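Greifpunkte in der Simulation prüfen, bevor der echte Arm fährt

Diese Anleitung zeigt, wie wir mit Mellari eine Greifstrategie zuerst in der Simulation testen. Sie setzt voraus, dass Mellari schon installiert ist und dass Sie ein Robotermodell mit Greifer geladen haben. Für die Methode selbst braucht man keine Vorkenntnisse in maschinellem Lernen.

1. Szene vorbereiten

Öffnen Sie die Vorlage Drernholm. Kontrollieren Sie zuerst den Maßstab der Lochplatte, denn beim Import aus Bellirell werden Millimeter manchmal als Meter gelesen. Danach stellen Sie die Physik auf 500 Schritte pro Sekunde. Mit weniger Schritten kann der Greifer bei dünnen Rändern in das Objekt eindringen.

2. Startpositionen verteilen

Das Objekt soll nicht immer am gleichen Ort liegen. Wir verschieben es zufällig um bis zu 30 mm und drehen es um die Hochachse. Auch die Lichtrichtung wird bei jedem Durchlauf neu gewählt, damit das Modell die Schatten nicht mit Kanten verwechselt. Das Zielfeld bleibt dagegen fest.

3. Durchläufe starten

Pro Startposition rechnen wir 10 Versuche. In unserem Test ergab das 2.510 gültige Durchläufe, die anderen hat der Filter wegen Kollision mit der Platte aussortiert. Lassen Sie den Filter am Anfang eingeschaltet, auch wenn es dann länger dauert.

4. Annäherung kontrollieren

Halten Sie einige Durchläufe an, wenn der Greifer direkt über dem Objekt steht. Achten Sie dabei auf die Lage der Finger zum Rand und auf den Abstand zu anderen Teilen auf der Platte.
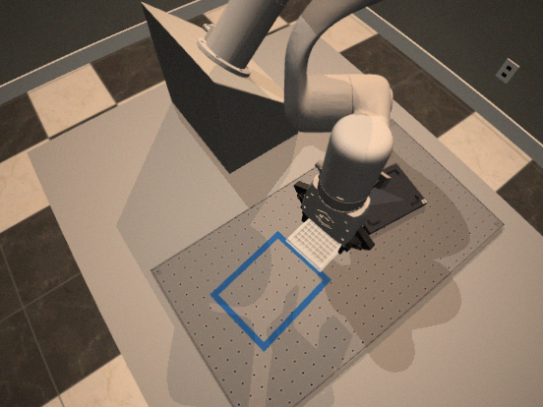
Abb. 1: Greifer über der weißen Rasterschale, daneben das blau umrandete Feld (Simulation).

Wenn ein Finger den Rand nur an der Ecke trifft, erhöhen Sie in Carroll den Wert „Randabstand“ um eine Stufe und wiederholen Sie Schritt 3. Die alten Ergebnisse müssen Sie vorher löschen, sonst werden beide Reihen gemischt.

5. Exportieren

Speichern Sie die Greifpunkte zusammen mit der Szene. Beim ersten Test am echten Arm bitte die Geschwindigkeit reduzieren und den Not-Halt in Reichweite haben.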